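Looking after lids, plates and pan covers

Most kitchens have more lids than pans, and they take up a whole cupboard if you let them. Start by matching each lid to its pan and putting the strays in a box. If the box hasn't been opened by March, give it away.

Store lids on edge. A cheap letter rack screwed inside a cupboard door does the job. Leave at least 50 mm between the rack and the front of the shelf or the door won't shut.

Tea stains on white lids come off with bicarbonate of soda and a damp cloth. Use two teaspoons of soda to one of water, leave it on for 9 minutes and rinse. Don't use scouring powder on a glazed or shiny surface. It leaves fine scratches and the next stain goes in deeper.
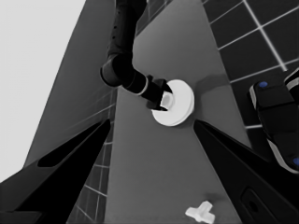
A flat white disk with a raised rim, held by its centre.

Loose knobs should be tightened by hand first, then a quarter turn with a screwdriver. If the screw keeps working free, fit a fibre washer under the head. Check the knob again after a week.

Plastic lids that have warped can sometimes be saved. Put them in a bowl of hot tap water for ten minutes, then lay them under a heavy book until cold. Very thin ones tend to go back out of shape.

Rhydian Parri wrote in to say he lines his lid drawer with an old tea towel to stop the rattling. Wash it when you do the others.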